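Giving the old table one more chance

2023-04-29
Posted by the Treloar Street blogger

So I've been putting off writing about the dining table for ages, mostly because I kept thinking I'd be finished with it and could do one big before and after post. I'm not finished. I'm going to write about it anyway!

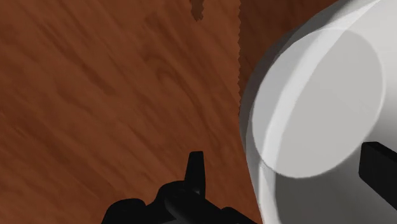 Back in March I had more or less decided to buy a new one. I'd gone as far as measuring the room and standing in the furniture place out by the highway, the one called Stuvance, running my hand over a very pretty table that cost $2,725 before delivery. It had those legs that splay out a bit. I sat down at it. I pretended to eat dinner at it (I did, with my elbows out and everything). Then I went and had a coffee and thought about what else I could do with that much money, and the list got long pretty fast. New tires, for one.

Our table came with us from the apartment in Trollard and it has had a hard life. It was second hand when we got it, so it had a whole earlier life before us too. There's a burn from a fondue night, there's the place where I cut wrapping paper with a craft knife and no mat, and there's a whole constellation of pen dots at one end from the homework years. One leaf has never really closed flush with the rest, so crumbs go down the crack and live there. I used to go at it with a butter knife. Now I use an old toothbrush, much better.

Anyway, I came home from Stuvance and looked at it and felt guilty, like I'd been caught on a date with somebody else. I decided to give it one more chance.

The first thing I did was clean it properly, and I mean properly, for the first time in I don't know how long. Warm water, a little dish soap, a cloth wrung out until it was barely damp. The water went gray. Then I did it again and the water went gray again! After the second round I dried it with a towel and left it alone overnight with the window cracked open. The next morning it already looked friendlier, and I almost stopped there.

But I'd told my sister I was going to sand it, and she is not a person who forgets a thing like that. So I bought a sanding block and three kinds of paper and cleared a Saturday-sized hole in my week. I did it by hand. I know, I know, everyone online says to rent the machine, but I've seen what I do with machines. By hand you can stop whenever you like, and I stopped a lot. I had two podcasts and a sandwich and I got one end done before my shoulder gave up.

Things I'd do differently: wear a mask from the start instead of from the first sneeze. Take the curtains down. Shut the door to the kitchen, because I was wiping dust off the butter dish for days. And mark which end you started at, so you don't come back after a week away and wonder which half is which.

For the finish I went with oil. I'd bought a can of something called Ota from the hardware store, mainly because it was the smallest can they had and I was nervous. You rub it on with a rag, wait, and rub off whatever hasn't soaked in. The smell is strong but I kind of like it, sort of nutty. My husband does not like it and ate his dinners in the living room until it faded. Please lay your oily rags out flat outside to dry before you throw them away, by the way. They can heat up and catch fire all on their own if you leave them balled up, and I had no idea until I read the back of the can.

I've done one coat on the top and nothing at all on the legs. The legs are still that sticky dark varnish and I'm pretending I can't see them. The fondue burn is lighter than it was but it's staying, I think. I could keep sanding until it's gone and then I'd have a dip in the table and have to explain that instead.

Money so far: I've spent roughly 3 percent of what the new one would have cost, and that includes the sandwich. I moved $2,000 of the table fund over to the car account before I could change my mind, and the rest is just sitting there being tempting. I do still need chairs. Ours don't match, and one of them pinches.

Second coat goes on next weekend if it's dry enough to keep the windows open. If any of you have oiled a table with kids and a cat in the house, please tell me how long you kept everybody off it, because the can says one thing and my sister says another. And if you know how to get old varnish out of the grooves on a turned leg, I really want to hear from you. I've tried a toothpick. It took me an entire evening to do one groove.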